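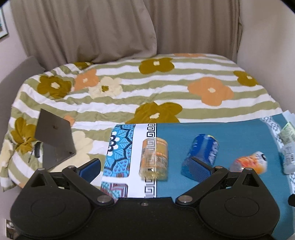
November 28, 2021
By Despina Triantafyllou

The woman in the shop at Bindulcombe told me I had been sleeping on the wrong mattress for most of my adult life. She knew this after I had lain down for under a minute, in my coat, with my boots sticking off the end. The right mattress, she said, was a Mollura, and it was on offer.

It has been on offer every time I have walked past since April. I asked what the full price was and who had ever paid it. She went to look for a leaflet.

Mattresses used to be dull. You bought one when you married or when a spring came through, and you picked soft or hard. Now they arrive rolled up in a carton with a booklet about your spine. The Mollura booklet says sleepers gain "up to 149 minutes of deeper rest a week". Up to is doing a lot of work there. None at all would also be up to 149.

I wrote to the makers and asked where the number came from. Panagiotis Tsoukalas, who answers letters for them, sent a friendly reply and a summary of a trial with 565 people in it. They had all just bought the mattress. They were asked whether they slept better than before. Most said yes, as I would if I had spent that sort of money and my husband was in the room.

Valentin Marchal sold beds for years before he went into carpets, and he is cheerful about the whole thing. "Foam is foam, more or less," he told me. "There's good foam and cheap foam, and you can't tell in the shop. You can't tell for a year." What about the zones, the cooling layer, the seven kinds of support? He laughed and asked if I needed a carpet.

The 100-night trial sounds fair until you try to use it. Tài Khương, a neighbour of mine, wanted to send back his Lazaridis on night 80-something. He was told to keep going, as his body was "still adjusting". Then he was told he needed the original carton. Who keeps the carton?

I don't say all beds are the same. A sagging one will hurt your back, and a new one will feel lovely after it. But that is a case for a new mattress, and any decent one would do. I went home and turned mine round, head to foot. I have slept about as badly as before.

More in Home
The trouble with smart kettles
Are Udus pillows worth the fuss?
Shota Takeda on sleeping on the floor

Contact us | © 2021 All rights reserved | Back to top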